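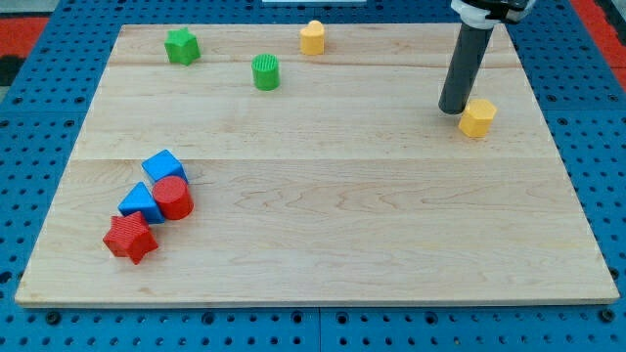

Shape blocks on the pale board, blue pegboard underneath.

January 7, 2022

Board is back on the pegboard. I sanded the top again with the fine paper and wiped it down before putting any blocks on it. The two seams still show but I can't feel them with a fingernail anymore. The knots toward the lower right are flush. I left the front edge alone.

Ruba Karaki asked if we should paint the board white for the Siltside sorting set. I would keep it bare for now. Red, blue, green and yellow all stand out well enough against the wood, and paint would chip at the front edge inside a month.

Blocks: eight out today, mixed colors, spread over the board with a few bunched at the lower left. The rest are in the Norkov tin on the second shelf. The cylinders stand up fine on the new surface. Before sanding, one of them kept tipping when it was set down over the middle seam. Tried the same spot 16 times this morning and it stayed up every time.

Weighed the bare board on the shipping scale, nearly 700 grams. Lighter than I expected. It may want to slide if somebody leans on it, so I'm thinking of two pegs along the near side. The short pegs from the Zarell kit are too loose in these holes. Wrapping them with one turn of tape works but looks bad.

To do:
Ask Ruba about longer pegs.
Oil the board, thin coat, leave overnight. Test on the underside first.
Wash the yellow blocks, they pick up pencil marks.
Check the board for warping again in April.

Sandpaper is down to 3 sheets. Put it on the order list.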